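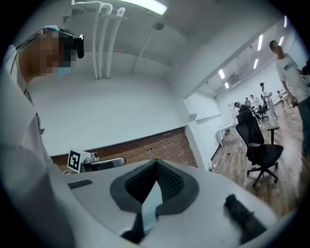 Does Cracking Your Knuckles Really Wreck Your Hands?

Somebody has probably told you to stop cracking your knuckles or you'll get arthritis. Maybe it was your nan. Maybe it was a teacher. Did they say how they knew? I'd bet they didn't.

Arthritis is a sickness that makes joints sore, stiff and swollen. A joint is any place where two bones meet, and your hand is full of them. Most are wrapped in a little bag of slippery liquid, and that liquid has gas mixed into it, a bit like soft drink before you open the bottle.

When you pull or bend a finger far enough, the bones move apart and the squeeze on the liquid drops. A gap full of gas appears, and you hear the pop. Some scientists say the noise comes when the gap forms. Others say it comes when the gap partly collapses. They still argue over it, so be a bit suspicious of any book that sounds completely sure.

So where did the arthritis story come from? Good question. It may just be that popping joints sound as if something is breaking. A nasty noise is not proof of anything, though. Your tummy makes nasty noises too.

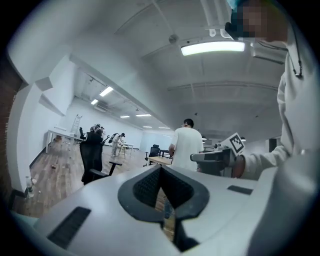 One doctor cracked the knuckles of only his left hand for years and years, then compared it with his right. No arthritis in either. Great story, but should you believe it settles things? It was one man with 2 hands. Bigger studies have compared people who crack with people who don't, and they mostly haven't found more arthritis in the crackers either. That's better evidence, but "mostly haven't found" isn't the same as "can't ever happen".

My neighbour Mizanur Thambiah swears his knuckles got fat from cracking. Maybe. Did he measure them before he started? He did not.

If a finger hurts when it pops, or it's swollen, or it won't bend properly, that's different. Tell a grown-up and get it looked at.

And next time someone says cracking is bad for you, ask them politely how they found out. It is fair to say it's annoying at the dinner table. My whole family agrees on that one.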